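검은 상판과 흰 머그, 닦아도 닦아도 끝이 없는 이야기

식탁을 까만 유광으로 바꾼 뒤로 나는 행주를 손에서 놓지 못한다.

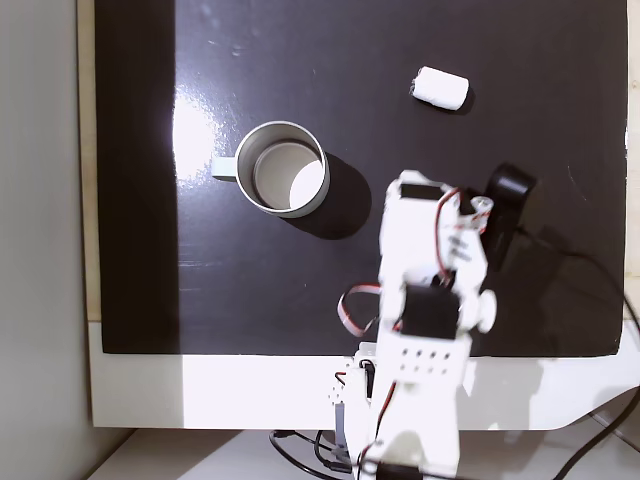 까만 상판은 먼지를 모시고 사는 거라고, 먼저 써 본 친구가 그랬다. 흰 컵 하나만 올려놔도 잡지 화보 같은데, 그 컵을 들고 나면 자국이 남아서 또 닦게 된다나. 그때는 웃어넘겼는데 지금은 내가 똑같은 말을 하고 다닌다(친구야 미안!).

그래도 예쁜 건 예쁜 거다. 특히 흰색 금속 머그를 올려놨을 때! 은빛 테두리가 얇게 둘러진 단순한 모양인데, 검은 바탕 위에서는 괜히 더 또렷해 보인다. 빛이 들어오면 상판 한쪽이 하얗게 번지고 컵 그림자는 길게 눕는다. 그러면 자잘한 흠집이랑 티끌도 같이 드러난다는 게 문제지만.

처음엔 극세사 행주만 믿었다. 마른 걸로 박박 문질렀더니 먼지가 이쪽에서 저쪽으로 자리만 옮기더라. 요즘은 순서를 바꿨다. 먼저 물기를 꼭 짠 부드러운 스펀지로 가볍게 훑고, 바로 마른 천으로 한 방향으로만 닦는다. 동그랗게 돌리면 빛 받을 때 소용돌이가 다 보인다. 세제는 중성으로 아주 조금만 쓰고, 거친 수세미는 근처에도 안 둔다.

행주는 동네 생활용품점 트라스트데일에서 2장씩 묶어 파는 걸 쓴다. 니크자드의 광택제도 한 통 사 봤는데 내 취향은 아니었다. 바른 날은 번쩍번쩍해서 신이 났지만 다음 날 손자국이 더 신나게 찍혔다. 남은 건 신발장 위에서 쉬는 중이다.

금속 머그도 손이 좀 간다. 커피를 담아 두고 깜빡하면 바닥에 갈색 고리가 생기는데, 나는 베이킹소다를 물에 개어 손가락으로 살살 문지르고 헹군다. 철수세미를 댔다가 예전 컵을 하나 보낸 적이 있어서 이제는 꾹 참는다. 씻은 컵은 바닥까지 닦아서 올린다. 젖은 채로 내려놓으면 동그란 물 자국이 생기니까.

컵받침을 쓰라는 말도 많이 듣는다. 오르닌 것으로 4개나 갖고 있다. 전부 서랍에 있다. 까만 판 위에 흰 컵만 놓인 모습이 좋아서 산 식탁인데 그 사이에 뭘 깔기가 영 아깝다. 그래서 오늘도 컵을 들고, 닦고, 다시 내려놓는다.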